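Gourlay College Engineering Forum
Student Projects > Table Clearing Module

Topic: Order of objects for the assessed run

D_Jayawardena
Staff
June 19, 2019

Members of the Palora group are reminded that the assessed run consists of 40 demonstrations per student, recorded with the hand-held gripper. Plates are to be handled before bowls. Please raise any objection in this thread before the August session.

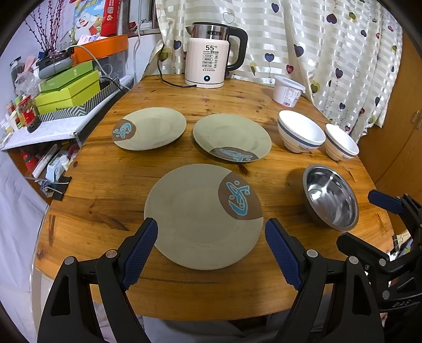

Table layout with plates, bowls and kettle; gripper at the nearest plate.

follimberg_2
I wish to object to the order. The fish plates are wide and shallow, and a two-finger grip on the rim demands more care than a bowl does. New members would be better served by starting with the steel bowl.

prudidov
I cannot agree. The large plate is nearest the operator, and reaching past it for the bowls invites a collision. Our group completed 100 practice attempts in the published order and had 3 drops, all of them bowls.

follimberg_2
Were those drops made with the blue pads fitted? The earlier smooth pads were poor on steel.

prudidov
Two with the blue pads, one without. I will upload the log.

D_Jayawardena
Staff
Thank you both. The order stands for the assessed run – practice sessions may follow any order the group prefers. The kettle is not to be gripped in either case.

follimberg_2
Noted. I maintain my objection but will comply.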